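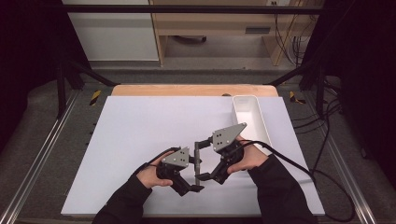
How long must the dehumidifier stand upright before it is switched on for the first time?

Ten hours is required if the unit has been carried or stored on its side. A unit that has remained upright since it left the warehouse may be switched on as soon as the steps in this section are complete.

Section 3. Setting Up the Natside 3216 Dehumidifier

The instructions below apply to the portable version only. Owners of the wall-mounted version should consult the separate installation sheet supplied with the bracket.

3.1 Choosing a location

The unit is intended for indoor use in a closed room. It draws air in at the back and releases it through the grille on top, and both openings must remain clear. Curtains, bedding and stored clothing are the most frequent causes of blocked airflow.

1. Select a level floor that can bear the weight of the unit with a full tank.
2. Leave open space on every side, with the widest gap at the back.
3. Close windows and outside doors. Interior doors may be left open if the adjoining room is also to be dried.
4. Confirm that a grounded wall outlet is within reach of the cord.

CAUTION: Do not use an extension cord or a power strip. Do not place the unit in a bathroom where it may be splashed.
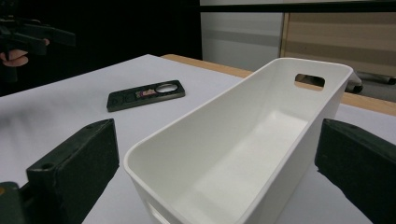 In basements, the preferred position is near the center of the floor. Where this is not practical, the unit may stand along an inside wall. Outside walls are cooler during the winter months, and a unit placed close to one may report a lower temperature than the rest of the room.

3.2 Preparing the tank

The water tank is shipped in place and held by two strips of tape. The float inside the tank is also taped for transport. If the float is not released, the unit will continue to collect water after the tank is full.

1. Remove both strips of tape from the front panel.
2. Grip the recess on the front of the tank with both hands and pull it straight out.
3. Lift the tank cover and remove the tape from the float.
4. Move the float up and down with one finger. It should travel freely.
5. Rinse the tank with cool water and dry the outside.
6. Replace the cover and slide the tank in until it clicks.

NOTE: If the tank light stays on after the tank has been replaced, the cover is not seated. Remove the tank and repeat step 6.

3.3 Connecting a drain hose (optional)

A hose may be used in place of the tank where a floor drain is available. The hose is not supplied. Any standard garden hose with an undamaged washer will fit the outlet at the back of the unit.

1. Unplug the unit.
2. Unscrew the outlet cap and keep it with this manual.
3. Attach the hose by hand. Do not use pliers.
4. Run the hose downhill to the drain along its whole length, without loops or kinks.
5. Leave the tank in place. The unit will not start without it.

CAUTION: A hose that passes through an unheated space may freeze. Return to tank operation before cold weather.
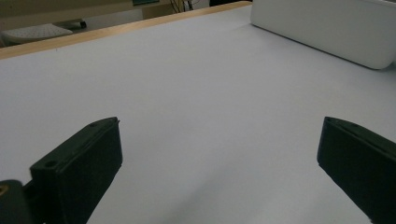
When the hose is removed at the end of the season, a small amount of water will run from the outlet. Place a towel beneath it and replace the cap firmly before the next use. A missing cap will cause water to drip onto the floor even when the tank is in place.

3.4 First operation

1. Plug the cord directly into the wall outlet. The panel will light and then dim.
2. Press POWER. The fan starts first, and the compressor follows after a delay of 3 minutes.
3. Press HUMIDITY until the desired level is shown.
4. Press FAN to select low or high speed. High speed is recommended for the first few days.

The tank may fill quickly at first as moisture leaves the walls, floors and furnishings. Less frequent emptying should be expected once the room has dried. Low speed is normally sufficient from then on.

NOTE: The compressor delay applies each time the unit is restarted. Repeated pressing of POWER will not shorten it.

Section last revised 2026-01-18. For replacement outlet caps, contact the Natside parts desk and quote the model number.

Comments (3)

Trinh Chu
Mine was dripping all through December and it was the outlet cap. I had thrown it away with the packaging. Is the cap from the older model the same thread?

Ewan Tosh
Trinh, the older one is slightly narrower and won't hold. Order the right one.

Suha Harb
Please put the float tape on the quick start card as well. I only found this page after mopping up.

Sign up for the Natside newsletter to receive care reminders and product notices by email. You may unsubscribe at any time.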